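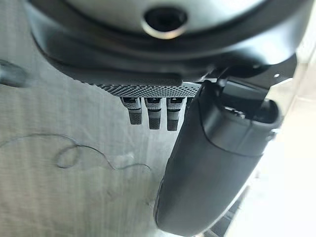 Gadisa Shiferaw objected, on reading our first set of results, that "silver" had no business being counted as a colour word at all, and that anyone who writes it on an answer card is talking about shine. We have come to think this is half right, and the half that is right has given us some of the most enjoyable material in the whole study.

Figure 3. Pale silver-grey with a smooth finish, brighter towards the upper right, and black plastic beneath it.

4.2 Silver, grey and the words in between

The Clorness cards gave us 1383 usable answers for the grey part of the range. Each card carried a flat painted patch, and people were asked to write down the first word they would use for it at home. Since the patches were matt, we had expected "silver" to be rare. It was not! It turned up on the lightest patches again and again, often with a second word in front of it ("soft silver", "old silver", and our favourite, "Sunday silver", from a writer who added nothing further).

A flat patch has no shine to talk about, so on these cards at least the word must be doing some work as a plain colour name. Where Shiferaw's point holds is with real objects. A curved surface like the one in Figure 3 is not a single grey: it runs from light to darker across its width, and a speaker who wants one word for all of it has to choose. "Grey" picks out the shaded part fairly well. "Silver" takes in the change itself. We suspect that this is how the word first gets its hold, and that it is then carried over to flat things such as paint, paper and hair.

Hair deserves a section to itself and gets one below (4.4), but a short remark belongs here. In Nusent, where we used the same cards with the order turned round, older writers kept "silver" for hair and "light grey" for nearly everything else. Younger writers in the same households did the reverse. We had not planned to compare within families, and the pattern was a delightful surprise.

The Cirnus word list, which we used to check spellings, has 15 entries for greys. Several of them (dove, ash, slate, pewter) name a thing first and a colour second, just as silver does. Pewter is the odd one. It was well known to those who wrote it, who put it on patches of very different depth, and we can find no order in its use. Zeleke, the older of our two written collections, shows the same scatter, with pewter skies on one page and pewter gloves on the next.

Black caused far less trouble. Writers agreed on it almost at once, and where they added anything it was usually about finish: "dull black", "polished black", "black but dusty". These answers were kept under black, with the extra word stored separately, and we return to them when we compare cards filled in by daylight with those done under a lamp.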